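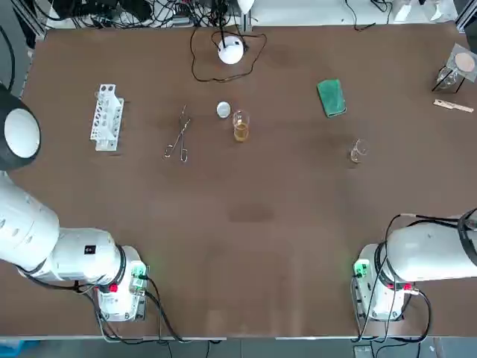 Cable slap on the right arm of our two-arm bench cell

Forum: Cell setup and maintenance
Started by nipon_c

nipon_c wrote:
Hi all, long time reader, first real post. I look after a bench cell with two white arms on the front corners of a brown table, doing small lab handling jobs (tube rack, beakers, tongs, that kind of stuff). It's part of a project we call Pomix. Photo is up top, both arms back near their bases.

My problem is the cable bundle on the right arm. It drapes over the top of the arm and then curves down past the base. Every time joint 4 swings wide, the bundle slaps the housing, and last night the controller threw a comms fault and stopped in the middle of a run. Log says cycle 3,275. Power cycled it, fine again, but I don't trust it now. Green lights on the connector modules at both bases, so it's not complaining at the moment.

What would you do first? I was going to just zip tie the whole thing down hard and get on with my life.

Nipon Chaimongkol

greasegun_ray wrote:
Please don't zip tie it down hard! That's how you get a broken conductor right at the tie, and then you'll be chasing a fault that only shows up in one pose. Ask me how my December went.

Hook and loop straps, snug but so you can still slide the bundle with a finger. Fix it at the base, leave a loop, fix it again past the elbow. Then jog every joint to both ends at slow speed and watch the loop the whole way.

thammasiri_t wrote:
Agree on the straps, not so sure about leaving a big loop. On a bench that small a loop finds something to grab. I see you've got a beaker with yellow liquid in it out there plus an empty one, and a flask on a wire stand over in the far right corner with the filter disc on top. I'd keep the slack as short as the joint travel allows and send it backward, away from the work.

Also the thin black cable on the dome thing at the far edge. It's lying in a loose loop right on the table. I'd deal with that one before the arm, tbh.

greasegun_ray wrote:
Short slack is fine until somebody changes the program and the wrist goes 2 inches further than it used to. I'll take a loop I can see over a tight cable I can't.

thammasiri_t wrote:
Then you redo the cable when you redo the program. It's ten minutes. We run it that way on our cell at Tendano and I've had one bad cable in all the time I've been there, and that was from a chair rolling over it.

Thongchai Thammasiri

pipette_mom wrote:
Not a robot person, I just work next to one, so ignore me if this is dumb. But could it be the connector and not the cable? Ours did the random stopping thing and it was a plug that hadn't been screwed all the way home. Guy came out, gave it a quarter turn, left.

nipon_c wrote:
Not dumb at all! I powered down and checked. The plug at the right base had maybe a turn left in it. The left one was tight. So now I have a loose plug AND a floppy cable and no idea which one got me, ha.

shibata_fan wrote:
Do one at a time or you'll never know. Tighten the plug, leave the cable how it is, run it with the table cleared and see if it faults. If it's still clean after a good long run, then go do the straps.

greasegun_ray wrote:
Nah, do both. He wants a cell that works, he's not writing a paper. The slap is bad for the cable whether or not it caused this fault.

shibata_fan wrote:
Sure, and if it faults again next week he's back to square one with less information. But it's his cell.

nipon_c wrote:
OK, update, June 25, 2019. I went with one at a time (sorry Ray). Tightened the plug, put the glassware away in the cupboard, left the bundle alone, and ran the dry program for 117 cycles with the same wide swing. No faults. Still slaps though, and it's an awful noise.

So this afternoon I did the straps. One at the base, one past the elbow, with a medium loop going back toward the floor side, so I guess you each get half. Jogged every joint to the limits at low speed and nothing pulls. Re-ran the home check on both arms after, the right one came back where it should.

The thin cable on the dome is next. I was thinking of a couple of stick-on clips along the far edge of the table.

thammasiri_t wrote:
Wipe the spot with alcohol first or the clips come off in a week. And put a paint pen mark across the plug and the housing so you can see if it backs out again.

greasegun_ray wrote:
Paint mark yes, do that on both sides. Medium loop, I can live with it. What straps did you use?

nipon_c wrote:
Just the black ones from the Londance catalog, the narrow size. The wide ones were too stiff to go around that bundle. Paint pen is on the order for tomorrow.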